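Workshop > Notebooks > Fiction Desk > Koltholm tie-in

April, second entry, started 7:40 in the morning

Draft two of the Koltholm novel is at 861 manuscript lines for the opening chapter and I love it so much more than I did last month! The big fix was moving the salvage auction to page one. In draft one the crew of the Pikeck spent three scenes arguing over the charter before anyone left the dock, and a reader who knows the series from TV already knows how they argue.

Continuity notes, so I stop looking these up:

- The Pikeck carries 60 crew in season one and the scripts never change it. Keep 60.
- Cheng station is two days out from Koltholm, four if they go around the shoals. My chapter 6 had them there overnight. Fixed.
- The engineer's bad hand is the left. I had it wrong twice.
- No one says "hyperlane" on screen. They say "the long road." I want to use it more, it's lovely.

Curkow (the licensing side) sent back the outline with fewer marks than I expected. They want the smuggler alive at the end, fine, I wanted that too. They also want the moon renamed, as the old name is too close to one in the second book. Open question, suggestions on the sheet by the kettle please.

Word budget: chapters 1 to 4 came in 1,000 over. Cut 800 from the prison break already, mostly corridor. The rest can come out of the banquet, where I have people describing soup.

Tried reading chapter 3 out loud last night and the boarding fight really moves now. The trick was giving each side one thing they want to carry off the ship, so every door matters. Want to try the same thing on the chase in 9.
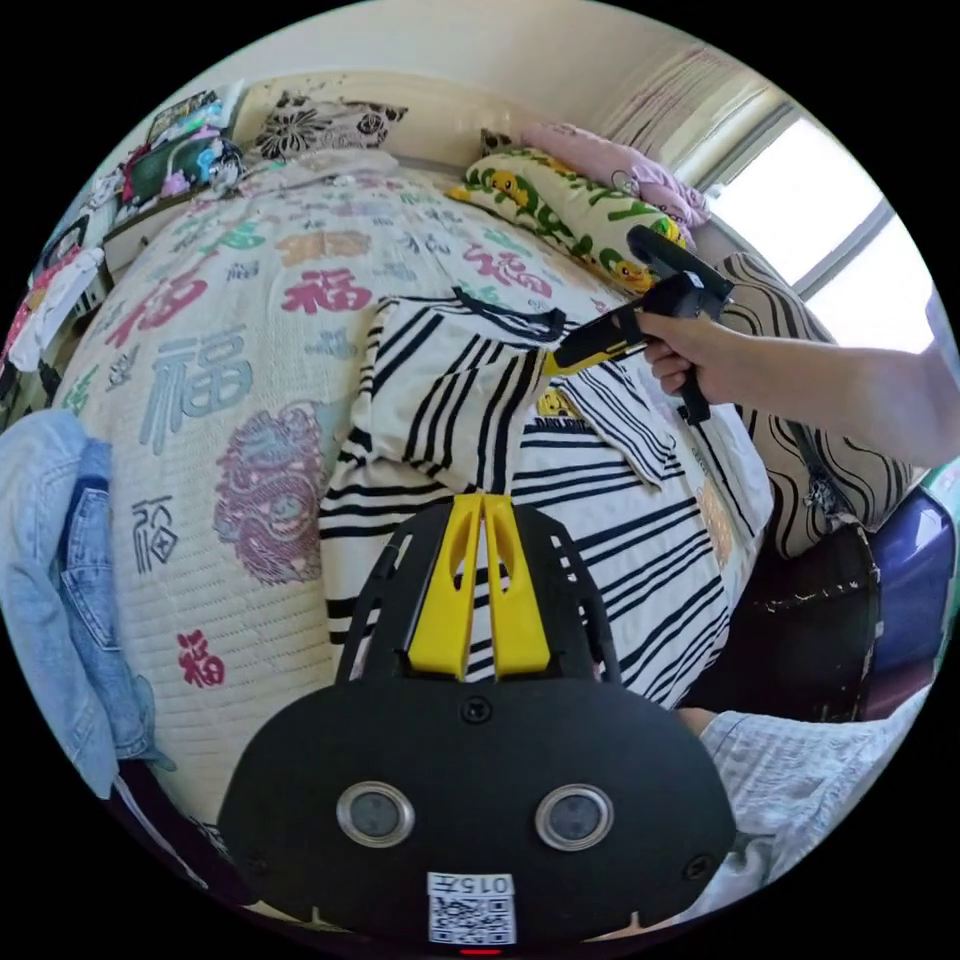
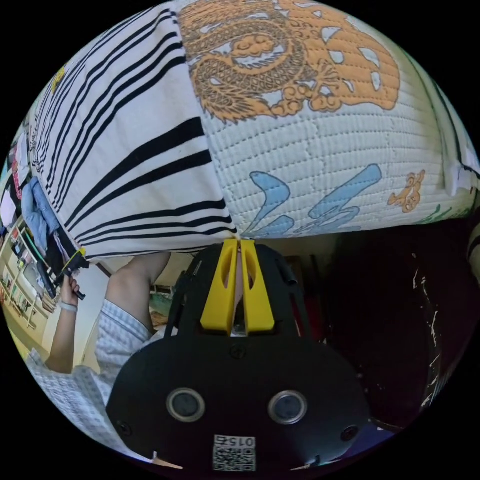

Chapter 11 is the one I can't wait to get to. The crew finally get inside the regent's rooms on Koltholm, and so far my notes only say "rich, old, a bit sad." It needs one object the reader will remember. I'm giving the regent a white quilted bedcover with an orange dragon embroidered across it, scales and curling whiskers and all, and pale blue waves underneath. The waves can match the coast on the treasure chart! The captain sits on the end of the bed for a whole page before she sees it, which also gets me out of the wall map, and I never liked the wall map.

Still to do: check whether the regent has been shown on screen at all (I think voice only), redo the chapter 9 beats, send Curkow the new moon name once we have one.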